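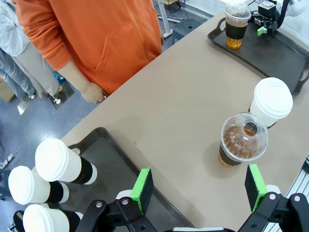 drinks run, cups everywhere. two trays, one table

ok so I got put in charge of the November drinks order at Clikeo. thread, typing fast

hot ones in the white paper cups, white lids. cold ones in clear plastic with the dome. black sleeve on most of them. no names on ANY of them, my fault

order was 14 drinks. place on Tunbridge gave me two receipts and niether matched

tip — dont lay the paper cups on their side on the tray. I know. I know

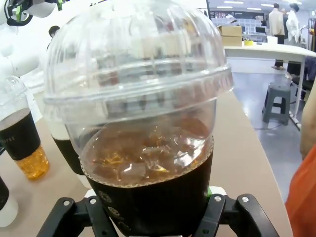

Coman: are the sleeves even doing anything on an iced one? I always pull mine off

keeps your hand dry imo. leave it on. also the dome lid has that hole up top so straw goes in and no fighting with it

darker one vs the golden one, could not tell you which is which tea. the receipt just says "iced" lol

next time: marker, initials on lids, trays that arent flat. 30 min before everyone gets in

anyway who wants the extra one — going on the desk by the door

Recent
Hastardale bakery box, ranked
Desk snacks thread pt 2
Why I quit oat milk (49 replies)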